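Workshop notebook, Hondmont bench
October 2024
Print this page | E-mail this page

Stripped the grinder again. Tiziana says it has been running slow since we changed over to the darker roast, and the motor note drops halfway through a double. Took the top burr out and brushed both faces. Plenty of oil packed in behind the carrier, the colour of molasses. Screws on the lower burr were tight but not seized this time, so the smear of food-safe grease from March did its job.

Ran Urnex through it before stripping, then purged with stale beans until the smell went. I used 37 g for the purge. Alby uses a lot more than that and I can't taste the difference.
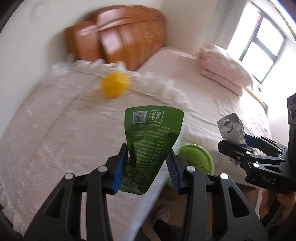

Last changed: October 2024 entry, second edit (T.G.)

Burr edges: still sharp to the thumbnail on the upper one, a bit polished on the lower near the outer teeth. Gheorghița wants to swap the pair now. I'd leave them until the new set from Van Acker turns up, and put both in together. The old pair can go in the drawer as spares for the Brilusham grinder, same diameter, same screw spacing. Checked that with the calipers.

Chute flap was bent. Straightened it over the edge of the vise. The grounds clump less, but there is still static when the air is dry and the heater is on. Tried a couple of drops of water on the beans (Grigore's habit) and the clumping on the chute walls mostly went away. Retention came down too. I didn't weigh it properly, so don't quote me.

Zero point after reassembly: burrs just chirp at the second mark left of where they used to. Scribed a new line on the collar and coloured it with the red paint pen. Ignore the old white line. Espresso is now sitting a full number coarser than the card on the wall says. Card needs redoing. I have crossed out the top two rows in pencil for the time being.

Motor: pulled the back cover and blew the dust out. Fan turns freely. Start capacitor looks fine, no bulge, but I haven't put a meter on it. Alby has the good meter at home. Belt tension was slack, took it up one notch. The slowing on doubles has gone for the moment, which makes me think it was mostly the belt, with the oil making it worse.

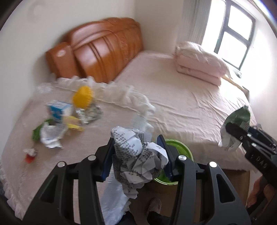 The other thing that could be loading the motor is the lower bearing. With the belt off I spun the shaft by hand and there is a faint roughness at one spot in the rotation. No side play. It isn't bad enough to pull today because the bearing needs the small press, and the small press is still in pieces on Gheorghița's side of the bench. If the slowing comes back, start there and leave the belt alone.

Shot counter on the machine read 586 since the last reset. Reset it to zero so we can see how long the belt holds.

To do
- Meter back from Alby, check capacitor
- New wall card, coarser settings
- Ask Van Acker whether the burr set ships with screws (last one didn't)
- Bearing number, read it off the old one in the tin, should be the same
- More grease, the tube is nearly flat

Tiziana, if you are pulling shots before I am back, start at 3 and go finer from there with the motor running. Don't turn the collar with beans in the throat and the motor off.

Tamara Ghiță

2 comments | 0 shares
Contact the workshop | © Hondmont | Back to top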